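How to Shop for a Toilet Without Losing a Weekend
Jul 28, 2018

Nobody dreams of the day they get to pick out a toilet. Then the old one cracks, and you find yourself in a bathroom store in Skarkham, saying "bowl height" out loud to a stranger. I went through it in May. These are my notes.

Before you leave the house

Measure the rough-in. That's the distance from the finished wall to the center of the bolts holding the toilet to the floor. Start at the wall itself and ignore the baseboard. Twelve inches is the usual number in American houses, so naturally mine was 11 and a bit, courtesy of a previous owner who liked tile more than arithmetic.

Write the number on your hand if you have to. The salesperson will ask for it before asking your name.

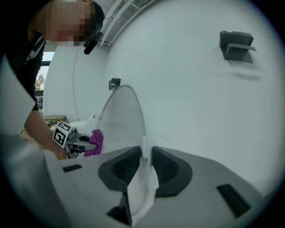

Can I put a 12-inch toilet on a 10-inch rough-in?
It won't fit, because the tank will hit the wall before the bolts line up. Buy a 10-inch model, or look for one sold with an adapter made for that gap.

At the store

1. Sit on it. Lid down, coat on, dignity in the car. Chair-height bowls suit tall people and bad knees. Short people may find their feet swinging.

2. Decide on round or elongated. Elongated is more comfortable and takes up 2 more inches of floor, give or take the maker. Check that the bathroom door still clears it.

3. Think about who cleans it. A one-piece has no seam between tank and bowl for grime to settle in. It is also heavy, a fact you will remember on the stairs.

4. Ask whether you have an outlet nearby before you fall for a heated seat. My neighbor Ghizlane Ait Brahim bought hers first and called the electrician second. She does not recommend this order.
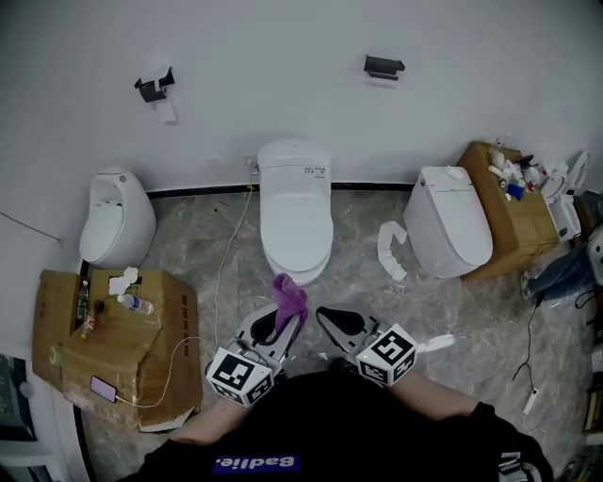
5. Get the full price in writing. Mine was $194 on the tag. Seat, wax ring, supply line and bolts were all extra, as was hauling away the old one.

Getting it home

Open the box in the store's parking lot and look for cracks, especially around the base. Keep the receipt until it has gone a week without a leak. After that you can go back to never thinking about toilets.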